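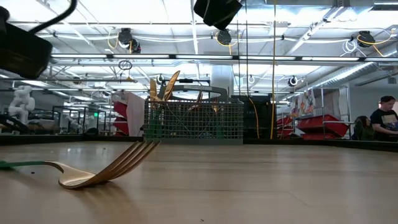
November, started 8:40

Magnetic descaler, second go. Wemden sent a new clip-on unit after we told them the first one did nothing. Their letter says ours was "installed in a low-flow position." The instructions never mention flow. I asked what flow they want and got a brochure.

Same setup as before: two identical heater loops fed off the Caron tap, one with the unit clipped on the inlet pipe, one bare. Hacer Çınar suggested we put a dummy on the bare one, same weight and same gray tape, so whoever scrapes the elements can't tell which is which. Should have done that the first time. She made the dummy from a bit of steel bar and labeled the loops A and B, and the key is in an envelope in her drawer. I have not looked.

Feed hardness 200 mg/l as calcium carbonate by titration. Strips say "very hard," which could mean anything. I don't trust the strips and will keep titrating.

Setpoint 66 C on both. Loop B overshoots when it starts from cold and then settles. Swapped the thermostats over and the overshoot stayed with B, so it's the heater or where the sensor sits in the pipe. Need to keep that in mind if B comes out scalier, whatever the envelope says.

Meter on the feed at start: 3443. Same meter feeds both loops through the tee, so it can't tell me if one is getting more than its share. Checked with a bucket and a stopwatch on each outlet and adjusted the valves until they agreed as well as I can read the bucket.

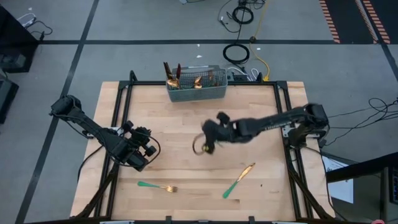 10:15. Nevzat Ersoy came by and said his brother-in-law has one of these and his kettle has been clean ever since. Asked if the brother-in-law changed anything else. He moved house. Different water company.

I don't mind being wrong on this. There are papers that find some effect on how the crystals form, and papers that find none, and the ones that find something mostly recirculate the same water past the magnet over and over. Ours goes through once, like it would in a house. If Wemden wants to claim it works in a house, that's the test.

Their own data is one photo of two pipes. No hardness, no run time, no idea how many pipes they cut open before they liked one.

Things that could fool us:
- iron in the feed (cartridge filter changed this morning, old one was brown at the bottom end)
- elements not starting at the same weight. Both cleaned in citric acid, rinsed, dried in the oven, weighed twice. The balance drifts if the door is open.
- scale flaking off and going down the drain, which would look like a win for whichever loop flakes more. Put a fine mesh on each outlet and will weigh what it catches.

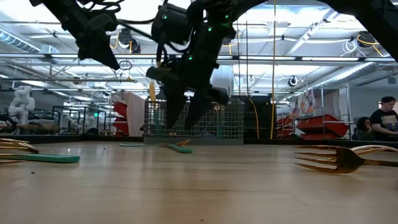

13:30. Loop A tripped its cutout over lunch. Don't know for how long. Reset it and it came straight back up. I can either add the lost time to A at the end or throw this run out. Adding time means guessing how much, so I'm throwing it out and starting again with clean elements. Hacer thinks this is fussy. Maybe, but Wemden will use any hole we leave them.

Viko logger is now wired to both heaters so the next trip gets a time on it.

15:05. Restarted. Running 50 hours this time, no stopping to look. No wiping, no tapping the pipes. If the drain hose comes off again push it back on and write it down. 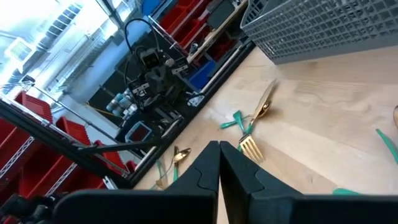
Water Treatment Workshop, Huvomcombe

16:20. Both loops steady. B overshot again at the restart, same as this morning. Logger has it.

What I will accept as a result, written down before I see anything: the difference in element weight has to be bigger than the difference we got last month with both loops bare. That one was larger than I'd like. Anything smaller and we say we can't tell. Then we swap the unit and the dummy over and run again, and the lower weight has to follow the unit. One run each way is thin, and Nevzat wants more. Fine by me if he does the titrations.

To do: order more indicator. Ask Wemden for the field strength at the pipe wall, for the third time. Find out who has the key to the oven room after six.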